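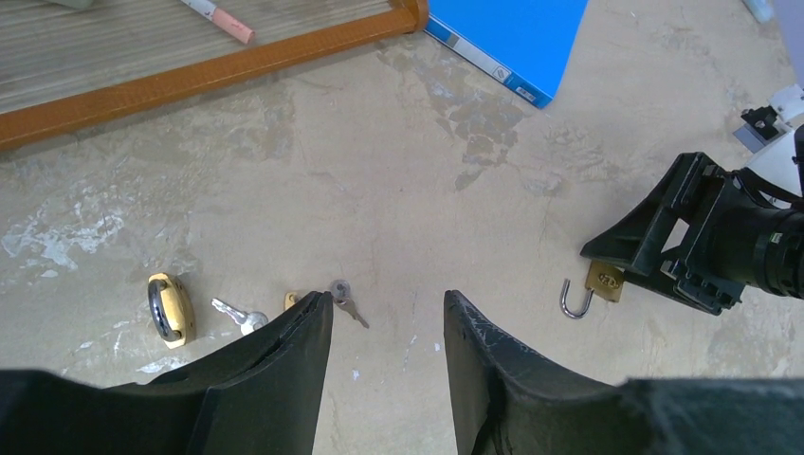 Kioko two-arm cell: setup and upkeep notes

Covers the padlock-and-key cell as it stands at revision 9 Sep 2025. Read this before powering the arms or changing any fingers. The data format is described in a separate file in the same directory.

Contents of the cell

Two arms, left and right, working directly on the concrete floor. No table, no mat.
One wrist camera per arm, looking down past the fingertips.
Flat tray with a ribbed grey surface, kept at the edge of the work area.
Object set Gidov: brass padlocks in two body shapes (rounded and rectangular), silver keys.
Trolus controller, one per arm, linked by a single sync cable.

The marker on the tray and the blue binder beside it are part of the standard background. Leave them out when a session starts. They do not need to be in an exact position.

Power-up

1. Check that both emergency stops are pressed in.
2. Switch on the left Trolus, wait for a steady light, then the right.
3. Release the stops, left first.
4. Run home_both. The arms move one at a time. If they move together, the sync cable is out.
5. Run cam_check. Both wrist views must open within the same window. A missing view is nearly always the connector at the wrist, not the port on the controller.

Finger alignment

Matte black tapered fingers are fitted as a pair. Do not mix a new finger with a used one.

1. Open the gripper fully and confirm that bare floor shows between the two tips in the wrist view.
2. Close in steps until the tips touch. They should meet along the whole squared end.
3. If one tip sits ahead of the other, loosen the base screw on the leading finger, push it back, and tighten.
4. Repeat the close test, then save with grip_zero.

Scratches and scuffs on the inner faces are expected. Keys do most of it. Replace the pair when a key held by its bow turns under its own weight, or at 1,000 close cycles under load, whichever comes first. The present pair on the left arm was at 841 when this revision was written. The counter has to be reset by hand after a swap — grip_zero does not touch it.

Object layout

Lay the Gidov set in a loose row across the floor, within reach of both arms. Keys go flat. Padlocks go on their sides, and at least one starts with its shackle open. Exact spacing is left to the operator and is not logged.

Keep the row clear of the tray. A key dropped on the ribs can be hard to pick up with the tapered fingers.

Floor

The concrete is stained and has fine cracks. Neither is a fault, and the stains must not be painted over: earlier sessions were recorded on the same surface. Sweep before each session. Do not wet-mop.

Keys can catch in a crack at the tip. If the gripper stalls on a pick, back off, move the key by hand with the stops pressed, and restart the attempt.

Fault codes

E111: finger position lost. Re-run grip_zero.
E04: sync lost between controllers. Reseat the cable, home both arms.
E12: wrist motor warm. Stop for ten minutes. If it comes back the same day, log it.

Known issues

The right arm's bracket can come down on an object the left wrist view shows as free. Watch both views on low approaches.
cam_check passes with a smeared lens. Wipe both lenses first.
Spare fingers come from Zutomport. The next order is due in November.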